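Speaker notes – "Can it do the tidying yet?"
Brorodora open evening, October 7, 2024
Slot is 13 minutes plus questions. Do not run over, they want the room back for the raffle.

OPENING (slides 1 and 2)

Wait for the chairs to stop scraping.

Good evening. I was asked to answer one question tonight, which is whether a machine can do the chores yet. The answer is no. Thank you, goodnight.

(Pause. If they laugh, carry on. If they don't, carry on faster.)

The longer answer is "a few of them, slowly, if you move the cat". I've been coming to evenings like this since before robots had hands worth mentioning, and in all that time the date for the robot butler has stayed the same distance away. It's like the last bus.

WHAT WE MEAN BY A CHORE (slide 3)

Ask for hands up: who has cleared a kitchen worktop today? Who thought about it while doing it?

That's the trouble. A chore is a thing you can do while cross about something else. You pick up the spoon, the keys, the toy with the string on it, and you don't plan any of it. A machine has to work out where one thing stops and the next one starts, how hard to squeeze, and where to let go. Then it does all that again for the next thing.

Factories got round this years ago by making sure the next thing was always the same thing. Bolt, bolt, bolt. Kitchens won't play along. Neither will the bench at the back of the shop, where Grita, our sorting cell, spent most of February being beaten by a box of mixed offcuts.

THE TRAY (slides 4 and 5)

Put both up and give people time to look. Say: one tray next to a sink, buttons with coloured tops, and small odds and ends of the sort every house has.
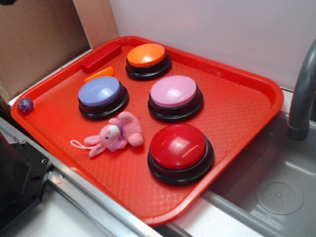
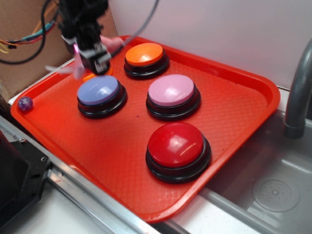 Ask the room which item they'd least like to pick up with a pair of pliers. Someone always says the marble. Good answer. A round, smooth thing has no good side to hold it by, and if you get it slightly wrong it leaves.

Soft toys are the opposite. They forgive a bad grip, but they change shape as soon as you touch them, so whatever the machine thought it was holding, it's now holding something else. String makes it worse. I've watched a Timik arm lift a toy beautifully and bring half the table along by the loop.

Shiny surfaces: mention briefly. Glare looks like an edge, an edge looks like an object. Metal sinks are a menace. Don't get drawn into lenses, there's a man at every one of these talks who wants to get drawn into lenses.

HOW WE'RE DOING (slide 6)

Own numbers, our own bench, so be plain about it. Over the spring and summer, Nel, our tidying project, logged 2298 attempts at picking up one small object and putting it somewhere else. Blocks are fine. Blocks are so fine that we've stopped showing them to visitors.

Out of 9 kinds of object on the list, 3 still go wrong often enough that I wouldn't leave the room. I also wouldn't leave the room with my nephew and a marble, so make of that what you like.

Speed: a person clears a tray in the time it takes the kettle to start muttering. Nel gets there in time for the second cup.

SO WHAT WOULD I BUY? (slide 7)

At home: a dishwasher. It's a robot that had the good sense to make you do the hard bit, which is loading it.

In a shop: an arm is worth a look if the job is dull, the parts are few and someone is nearby to pick up what it drops. If the seller's video has a cut in it, ask what was in the cut.

QUESTIONS

Will it take my job – depends how much of your job is marbles.
Is it safe – ours stops when you push it. Show the stop button on the demo table, don't let children near it after last time.
When can I have one – see last bus.

Clicker goes back to the front desk.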